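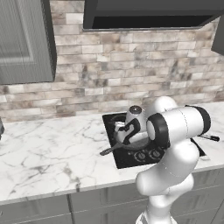
手先の向きが少しずれただけで縁に当たるのなら、鍋より先に腕のほうを直すべきではないか、とCeleste Fuentealbaは書いてきた。公開した作業記録に対する最初の返信である。指摘の前半は正しく、後半については当工房の見解が異なる。当時のずれは腕の剛性よりも、手首の取り付け面と制御側の座標定義の不一致に起因していた。以後、当工房では機構を変更する前に座標系を確認することを手順に入れている。

Illgateについて

Illgateは、家庭用の調理補助アームを自作するための共同工房である。会員が部材と工具を持ち寄り、設計、加工、配線、制御、シミュレーションまでを同じ場所で行う。完成品の販売はしていない。公開しているのは図面、部品表、制御プログラム、試験記録である。

開設の発端は、Oriana Gallardoが自宅のガレージで組んでいたアームの加工場所を探していたことにある。集合住宅では切削音と粉じんの問題があり、継続が難しかった。現在の工房は旧印刷所の1階で、床の耐荷重と電源容量に余裕がある。ただし天井が低く、アームを全伸展させる試験は姿勢を制限して行う。

製作中のもの

Anix
工房の主機である6軸アーム。関節は減速機一体型の駆動部で構成し、リンクはアルミ角材の切削品と樹脂造形品を併用する。樹脂部品は当初、肩の近くにも使っていたが、保持状態で放置するとたわみが増えたため、現在は手首側に限定している。配線はリンク内を通す設計で、関節の可動域よりもケーブルの最小曲げ半径が先に制約となる箇所が残っている。

Stilo
Anix用の把持部。平行に開閉する2本の指を持ち、指先のパッドは交換できる。パッド形状の検討対象は、フライパンの柄、縁、菜箸、ふた用のつまみである。柄は比較的扱いやすいが、縁をつかむ場合は荷重が把持点から離れるため、持ち上げた直後に回転モーメントが大きくなる。摩擦の大きい材料で滑りを抑える案と、形状で受ける案の両方を試験している。

Kvam
シミュレーション環境の名称。カウンター、コンロ、換気フード、吊り戸棚を含む台所を計算機上に置き、手先の接近経路と干渉を確認する。実機に命令を送る前に、同じ経路をKvam上で通すことを原則としている。台所の形状は会員の申告した寸法から作成し、壁のタイルや天板の模様も入れる。画像から対象物を検出する処理では、背景の模様が結果に影響するためである。

検証の進め方

課題は動作単位に分けて登録する。たとえばフライパンであれば、接近、手先の下降、接触、把持、持ち上げ、移動、設置を別々に扱う。下降の段階では手先がフライパンの大部分を視界から隠すことがあり、この間の位置推定を画像だけに頼ると誤差が出る。Kvamでは視点を変えて確認できるが、実機のカメラ位置には制限があるので、確認用の視点と制御用の視点は記録上も区別している。

柄の向きも条件に含める。柄が天板側へ張り出している配置では、接近経路が短くても柄との干渉が生じる場合がある。逆に柄が奥を向いていると、柄をつかむ動作は手首の可動域に制限される。どちらを標準とするかは決めず、試験ごとに角度を記載する方式とした。

一つの動作について、初期位置を変えた3条件で経路が成立することを確認してから実機へ移す。実機試験は火を使わず、空の調理器具で行う。加熱を伴う試験は、非常停止系の見直しが終わるまで実施しない。

Kvamで成立した動作が実機で再現しない主な要因は、接触の扱いにある。摩擦係数、パッドの変形、天板のわずかな傾きは、いずれも計算上の値と一致しない。差が大きい項目については、計算側を実測値に合わせたうえで、変更前の値も残している。

これまでの経過

Anixの初号機は、図面の確定から組み立てまでにほぼ6か月を要した。遅延の大半は減速機の交換による。最初に選定した品は無負荷時のがたつきが少なかったものの、荷重方向が反転すると手先で無視できない変位が出た。交換に伴って取り付け穴の位置が変わり、肩のブラケットは再設計となった。

2020年7月17日に制御プログラムの構成を改め、Kvamと実機で共通の関節命名規則を採用した。冒頭に挙げた座標定義の不一致は、この改訂の際に見つかったものである。古い設定ファイルは読み込めるが、手首の回転方向が逆になるため、変換せずに使用しないこと。8月以降の記録はすべて新しい規則に従う。

工房の設備と利用

卓上フライス盤、ボール盤、樹脂造形機、はんだ付け作業台、計算機を備える。フライス盤の使用には講習の受講が必要である。Kvamだけを使う会員は加工区画に入る必要がなく、自宅からの接続も認めている。

実機を動かす際は、操作者と停止担当の2名で行う。停止担当は操作画面を見ず、アームと停止ボタンの位置だけを確認する。可動範囲の境界は床に表示してあり、通電中は内側に工具を置かない。試験終了後はアームを退避姿勢に戻し、主電源を切ってから把持部を外す。

担当

機構設計および加工はOriana Gallardoが取りまとめる。Celeste Fuentealbaは返信の後に会員となり、現在は座標系の管理とKvamの経路検証を担当している。腕の剛性に関する議論は継続中で、両者の計算書は同じフォルダーに保管してある。

参加と問い合わせ

見学は事前連絡制とする。自作アームの持ち込みも可能だが、非常停止回路のない機体には通電できない。持ち込む場合は、全長、質量、電源電圧、最大関節速度を連絡文に記載すること。図面の誤りや試験結果の食い違いに関する報告も同じ窓口で受け付ける。報告には使用した版の番号と、可能であれば設定ファイルを添付してほしい。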